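The visitor badge said Climance, but everyone in the building still calls the place Dredum, after whoever had it before. I'd signed up for the open day back in April when the first one got called off, so by 17 Dec 2021 I was more than ready to stand in somebody's lab with a paper cup of coffee and ask too many questions.

Godelieve Kuipers met us at the door. She runs the arm cells, and she'd decided to build the whole tour on a fault they'd had the month before (brave, I thought!). Her reasoning was that people learn more from one bad afternoon than from a dozen clean demos, and after two hours with her I'm inclined to agree.

So, the fault. They'd been running pick-and-place with bottles and baskets, the sort of job that sounds like nothing. An arm goes down, takes a bottle by the neck, lifts it, carries it over, lets go. On the bad run it did everything but the last part. The release command went out, the log said the gripper was open, and the arm set off for its next pick with the bottle still in its fingers.
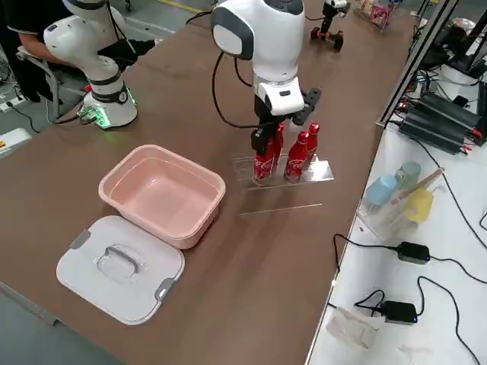
What happened next took no time at all. The arm swung back over the rack carrying something its software was sure it wasn't carrying, and it knocked the bottle into the other ones hard enough to set them rolling. Olumide Shehu was at the desk and hit the stop. He told us he'd reached in to catch one of the bottles before he'd really thought about it, with his other hand still on the button. No injury, but you could tell from how he said it that this was the part he'd gone home with. They wrote it up as a near miss, and Godelieve read us the write-up word for word, including the bit about the reaching.

A man behind me wanted to know why the arm hadn't felt the weight. Good question, and the answer was a little embarrassing for them: there was a check for it, and it had been switched off. It used to trip on false alarms whenever a cable tugged at the wrist, so during a busy week somebody turned it off "for now." The check stayed off for 200 runs. Ye-ji Yeo found it by reading back through the settings file one line at a time, and she got a round of applause from our group that made her go quite pink.

The other half of the story was the gripper itself. Azlan Hartono had taken it apart on the bench, and he said a worn connector had been dropping the open command now and then while the controller cheerfully reported what it had asked for. Reported, mind you — it never measured a thing. I wrote that down and underlined it, because we have a conveyor gate at work (I'm in returns at Truder, for my sins) that does just the same.
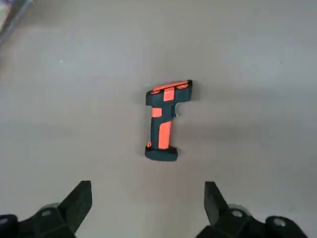
My own interest in all this is dull and practical. We lose parcels to machines that say "done" when they aren't, and I wanted to see how a lab catches it. Azlan now makes the fingers prove themselves on a few different shapes before a shift, and he likes the awkward ones. Take a handheld scanner, the orange and dark gray pistol sort lying flat on its side. The grip is narrow, the foot flares out wider than the grip, and there's that curved notch by the trigger for a fingertip to find. If the release is sticky, he says, a shape like that will show it up long before a bottle does. I'm stealing the idea.

They've also changed the rules for people. You stop the cell, you wait for Godelieve or Olumide to say it's clear, and then your hands go in. Dropped stuff stays dropped until then. Shahram Mousavi, who was visiting from Liao and has clearly sat through a few of these, asked whether anyone had broken the rule yet. Twice, said Olumide, and once was him. 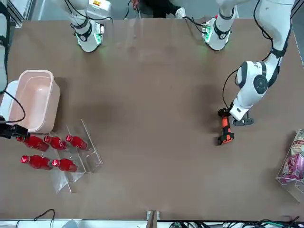

We had lunch after that, sandwiches and a very good lentil soup, and I got talking to Ye-ji about the weight check. It's back on. The false alarms came back with it, so they've rerouted the cable at the wrist and loosened the limit a touch, and she isn't happy with the limit yet. It caught a held bottle in every test but one. She wants that one explained before she'll sign anything, and Godelieve is letting her take the time.

If they run it again, go! Wear shoes you can stand in, and park behind the building, as the front lot fills up early and the meter there only takes coins. I've asked Azlan to send me his list of test shapes and I'll put it up when it comes.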